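Suditz Hosting – Customer Support
Ticket subject: Gallery pages return error 500 after storage move
Status: Waiting on customer
Opened: 2020-10-17
Product: Marulanda web plan, shared server

Customer report
Image gallery on our site stopped loading after you moved our account to the new storage. Front page is fine. Any gallery page with more than a few pictures gives error 500. Smaller ones load but slowly. Uploads fail with error 400 on files that worked last week. Nothing was changed on our side.

Support, first reply
Thanks for the report. I can reproduce the 500 on the Fekdale gallery and on the archive page. The error log shows the thumbnail script hitting its memory limit. Please send the version of your gallery plugin and the name of one file that fails to upload.

Customer
Plugin is Fillasham, whatever version came with the theme. I don't see a number anywhere. Every file from the new camera fails. Older ones go through.

Support
Found two separate problems.

1. The thumbnail cache did not come across with the move. The script was rebuilding all 111 thumbnails on every page view and running out of memory. I copied the cache folder over from the December backup and set the owner back to your account. The archive page now opens. Thumbnails newer than the backup will be built once, the first time they are viewed.

2. The upload error is a size limit. The old server allowed 18 MB per file and the new one was left at the default. I have put it back to the old value. You may need to log out and in again before the upload form picks it up.

Customer
Archive is OK now. Uploads work. Fekdale gallery still gives the 500, but only on the second page. I cleared the browser cache and tried another computer – same thing.

Support
The second page calls a thumbnail with a zero-byte file behind it. I removed the empty file and the page loads here. Please upload that picture again from your own copy, then check that the last entry on the page shows up at full size.

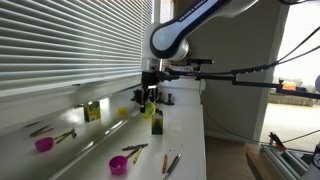

If the 500 comes back, reply to this ticket with the time it happened and leave the page as it is so we can match it to the log. The ticket closes by itself if there is no reply.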